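Drekix Fabric Refresher Spray, three months in

The label says one bottle handles 63 loads' worth of wrinkles and light stains on table linens, no iron, no washer. I don't believe labels. I bought the thing anyway, in August, after a lunch where my sister-in-law sprayed a napkin and it did seem to relax a little while we all stared at it.

What you get for 19 dollars is a trigger bottle and a folded sheet of instructions. Spray until damp, pull flat, walk away for 20 minutes. The sheet is firm about the walking away. It is less firm about what counts as a light stain. Coffee is on one list and "coffee with milk" is on a different one.

On thin cotton it works, sort of. Shallow creases soften. Hard fold lines, the kind a cloth gets from living in a drawer since the holidays, are still there the next morning and look pretty pleased with themselves. I tried it on two cotton cloths and one linen runner, and the linen ignored it completely. Gray marks are the other weak spot. The spray promises to "lift" them, and what I mostly got was a wider, paler gray mark.

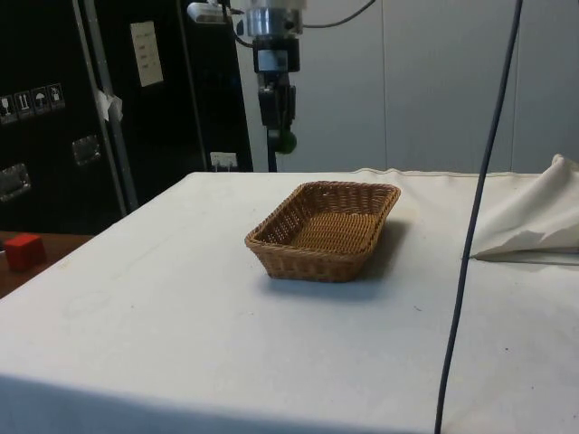 Nesrin Uysal wrote in to say I was being unfair, that she gets good results on linen if she sprays both sides and hangs it over a door, and that I had probably used too little. Fine. I went back and soaked both sides of the runner. It came out somewhat better, and it also took until bedtime to dry, at which point I could have washed it.

Then there is the smell. Weseck makes a plain one with no scent and I wish Drekix would copy it. This is "orchard rain," and it hangs around through dinner. My bread tasted like a hotel lobby.

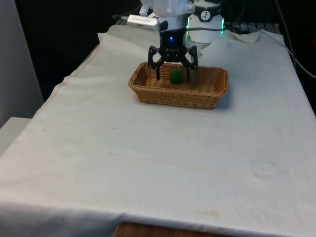
The trigger started dripping in the second month, too. I wrote to the company and got a form reply thanking me for being one of their first 1,000 customers — no word on the trigger.

If you own an iron, use it. If you don't, the Weseck is cheaper and does the same half a job. I'll finish the bottle on pillowcases.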